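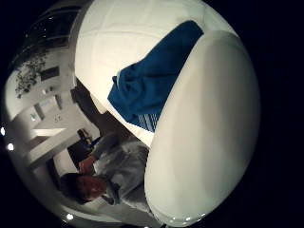

What will it cost to borrow a towel at the Brellbridge pool this spring?

A towel will cost four dollars per visit, payable at the front desk or through the Gukard app, and swimmers who bring their own will pay nothing extra.

The charge was posted on the pool's front door on Thu 21 March, one line below the notice about verrucas and one line above the notice about the vending machine. It ends a long stretch in which towels at Brellbridge were free, plentiful and, by the pool's own figures, leaving the building at a steady clip.

The pool bought 500 towels in January. By the time someone went looking for them at the end of February, 150 were left. The remaining ones are thought to be on the backs of doors, in the trunks of cars and underneath a fair number of the town's dogs.

Pool management, in a two-page memo released with the new price list, declined to use the word "stolen." It prefers "unreturned," and at one point "in extended circulation." The memo says most swimmers who walked out with a towel did so by accident, having arrived with a bag, filled it with damp things and gone home. It does allow that a person who has done this more than a few times may be building up a set.

Under the new system, a swimmer who wants a towel gets a plastic token at the desk and trades it for a towel at a hatch outside the locker rooms. On the way out, the towel goes back through the hatch and the token comes back to the swimmer, who returns it to the desk. A swimmer who keeps the towel will be billed for it. A swimmer who keeps the token will also be billed for it, at a slightly higher rate, tokens being apparently harder to come by.

Anyone who books through Gukard can skip the desk and show a code at the hatch. The hatch does not yet have anything to read the code with. Until it does, staff will look at the phone and nod.

Laundry has been the larger headache. For years the pool washed its own towels in two machines behind the boiler, one of which gave up before Christmas. The work now goes to Mac Carthaigh, the commercial laundry on the Munent road, which picks up on Mondays and Fridays and charges by weight. Charging by weight suits a hotel, where towels tend to be hung up for a while. It suits a swimming pool less well. The memo notes that the first month's bill was "largely water."

Swimmers have since been asked to wring out their towels before handing them in. A sign by the hatch explains how, with four drawings. In the third, the swimmer seems to be strangling a goose.

Reaction has been mixed. The early lap crowd, who have always brought their own towels and have never been shy about saying so, are broadly in favor. A petition against the charge has 96 signatures and sits on the counter next to the pen that customers use to pay it. Several signers asked in the comments column whether the towels could be made bigger if they were going to cost money. One asked for them to be warm. Another used the space to complain about the showers, which have been a sore point at Brellbridge for a good deal longer than towels have.

Parents of children in the Saturday lessons raised a more practical objection. A family of five could run up a twenty-dollar towel bill before anyone got wet. The pool has agreed that children in lessons may borrow a towel without charge through the end of the term, so long as the towel is child-sized. It owns no child-sized towels. Regular ones will be folded in half, and it will be left to the child's conscience whether to unfold them.

Munent, which has the nearest other pool, got rid of its towels altogether several years ago and reports no trouble, aside from a run on the paper ones in the restrooms. Brellbridge considered doing the same. According to the memo, the idea was dropped when the front desk pointed out that people would still forget their towels, and would then be standing at the front desk.

An amnesty runs until the new charge takes effect. Any pool towel may be left in the bin inside the main entrance, no questions asked. The bin was put out last weekend, and by Tuesday it held a respectable pile of Brellbridge towels, two bath mats, a hotel robe and a single flipper. The robe has been washed and is at lost and found. The hotel on its pocket is in another state.

Some of the returned towels are from before the January order, and a few carry the old pool crest, dropped when the building was last painted. Those will be kept out of circulation and may be sold in the lobby, where the pool believes there is demand. The price has not been set. A staff note stuck to the box suggests asking the people who had them all this time what they think is fair.

The money raised by the charge will go first toward the Mac Carthaigh bill and then toward replacing the washer behind the boiler. If that happens, the towels would come back in house and the price would be looked at again. The memo does not say in which direction.

Season pass holders will find two free towel loans on their accounts, good until the end of summer. Pass holders who signed up on paper, before the app, will have to ask for theirs at the desk and should bring the paper. The hatch opens at the same time as the pool and closes fifteen minutes before it, a gap the pool describes as "for counting." Anyone still in the water at that point is advised to have made arrangements.

The showers are due to be looked at in the fall.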